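Workshop Tips: What Bin-Picking Research Taught Me About My Own Scrap Bin

Posted 7/13/23 in Shop & Garage

By day I work in a small robotics lab, and by night I have a garage full of offcuts, jars of screws and a bench I can never find the top of. For a long time those were two separate lives. Then we got going on a project we call Zinum, and I started coming home with ideas for the garage. My neighbors on the Seixas forum asked me to write some of them down, so I did.

Quick background, and I'll keep it painless. Zinum is a method for getting a robot arm to take parts out of a bin when they've been dumped in any old way. The usual approach is to hunt for the part that's easiest to see and go get it. Ours asks a different question first: if the fingers close on this part, where does each finger have to go, and is there room for it? We score the gaps before we score the parts. Boring idea, big difference! In our last round of tests we ran 20 bins each way. The old approach left us with 12 bins where the arm got stuck and needed a person to come over and stir. Scoring the gaps first brought that down to six.

Please don't take those numbers to the bank. It's one lab, one arm, one sort of part. But I've been using the same thinking on my own mess since February and I'm sold.

Tip 1: Look at the gaps before you look at the stuff

When you reach into a box of scrap, you go for the piece you want, right? And then your knuckles hit the piece next to it. Try looking for finger room first. Is there space on both sides of the thing? If there is, grab it. If there's only space on one side, push it toward the open area with one finger and then pick it up. We call that a nudge at work, and it's a whole move of its own in the software.

Two long pieces lying side by side are the classic trap. They look so easy, all lined up and pretty, and the gap between them is too skinny to get anything into. Come at them from the outside edges, or take hold near an end where they don't line up.

Tip 2: Take the leaners first

A piece that's propped on another piece has air under it, and air is where fingers go. It's also the one that's going to slide and clatter when you move its neighbor, so you may as well get it out of there. I do this with lumber now too. Whatever is leaning goes first, then whatever is flat and out in the open, and the stuff tight against a wall goes last.

One warning – if the piece is holding something else up, keep a hand on both. I have a dent in my garage floor from an 8 pound length of steel that I thought was just resting there.

Tip 3: Pick a bin with sloping walls

Straight-sided boxes are the worst. Anything that ends up flat against a straight wall is stuck there until you tip the whole thing over. Walls that slope outward give your hand (or your gripper) a way in at an angle, and smaller parts tend to slide back toward the middle.

At the lab we use plain sheet metal bins. The floors get scuffed to pieces, and we found that matters more for the cameras than for the parts. Shiny metal throws glare all over the place. If you're sorting small things at home under a bright lamp and you keep losing them, try a dull liner. I cut up an old yoga mat for mine and it also quieted things down a lot.

Tip 4: Two or three colors, tops

I used to paint the ends of my offcuts in a different color for every size, and I had a chart on the wall, and I never once looked at the chart. The bars we sort at work come in two colors, the long ones red and the short ones green, and you can tell what you've got without thinking. So I went home and did the same. Long gets red, short gets green, and anything too short to be either goes in the kindling bucket. I picked up a couple of cans of Pluvard enamel for it but any leftover paint will do.
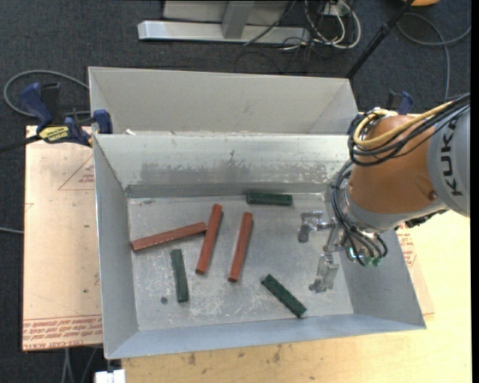

Tip 5: Clamp the bin down

I can't say this loudly enough. A bin that creeps across the bench while you're digging in it will make you crazy, and for a robot it's much worse, since the arm goes to where the bin used to be. We put bar clamps on ours. At home I clamp the scrap bin to the bench whenever I'm sorting, and it takes a few seconds.

If you've got two bins, butt them together and clamp where they meet. Now you can move things from one to the other without anything dropping down the crack. Put a scrap of something between the bench and the bin if you care about the bench top.

Tip 6: Give the cables some slack, and then somewhere to go

This one applies to anything with a cord – drill, shop vac, glue gun. Hold the tool at the farthest point you'll ever reach and see whether the cord pulls. Then bring it in close and see where the extra loop ends up. On a robot arm you do this for every joint before you run anything. In the garage I do it for the shop vac hose, and I've stopped knocking over the coffee can of drywall screws. I use hook-and-loop ties from Zistport because I can undo them with gloves on. Zip ties are fine if you never change your mind.

Tip 7: Know when to stir

Some piles just can't be picked. Everything is wedged against everything else and you stand there poking at it. Our software gives up after a few low scores in a row and asks for the pile to be shifted, and I think that's the most useful thing in the whole method. So set yourself a limit. Two tries, then shake the bin or drag a stick through it and look again. It feels like going backward but it's quicker, and your fingertips will thank you. Wear gloves if there's cut metal in there.

What I haven't figured out

Round stuff. Dowels, pipe, anything that rolls. The gap scoring goes all wobbly because the gap isn't there anymore by the time the fingers arrive, and at home I have the same trouble with my dowel bin. Right now I stand them up in a length of gutter downspout with a cap on the bottom, and I'm open to better ideas. If you've got one that works, leave it in the comments, and tell me what size dowels you're keeping in it.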